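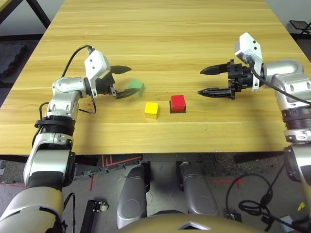 Bauklötze also. Krum Petek verkauft seit December nichts anderes mehr, in einem Laden in Pudstead, kaum breiter als die Tür. Würfel vor allem. Kleine, einfarbige, ohne Buchstaben drauf, ohne Tiere. Grün, Gelb, Rot, das reicht erst mal, findet er – und auf einem hellen Holztisch mit honigfarbener Maserung leuchtet so ein gelber Würfel tatsächlich wie eine Lampe. Oben heller, vorne im Schatten. Der rote steht auf einer dunklen Platte, ein schmaler Rand schaut rundherum raus. Sieht gleich nach was aus.

Petek hat früher Küchen geplant. 203 Stück, er hat Buch geführt. Dann keine Lust mehr. Sein Bruder Vasilis macht die Bestellungen, meistens abends, meistens zu spät.

Die Serie heißt Kallia. Kantenlänge 4 Zentimeter, Ahorn, Farbe auf Wasserbasis. Vor Weihnachten gingen 700 Würfel raus, danach Flaute, jetzt zieht es wieder an. Kunden sind nicht nur Eltern. Sajib Herath zum Beispiel, Grafiker, hat vier auf dem Schreibtisch und schiebt sie beim Telefonieren hin und her. "Ich staple nie", sagt er. "Nur schieben."

Zum Tisch noch was. Helle Fläche, wenig drauf, dann wirken die Farben. Auf Dunkel säuft das Grün ab. Abstand lassen, ein Würfel breit ist gut, leicht schräg versetzt auch. Flecken mit einem nebelfeuchten Tuch weg, keine Scheuermlich. Blau kommt im Sommer, sagt Petek. Vasilis sagt Herbst.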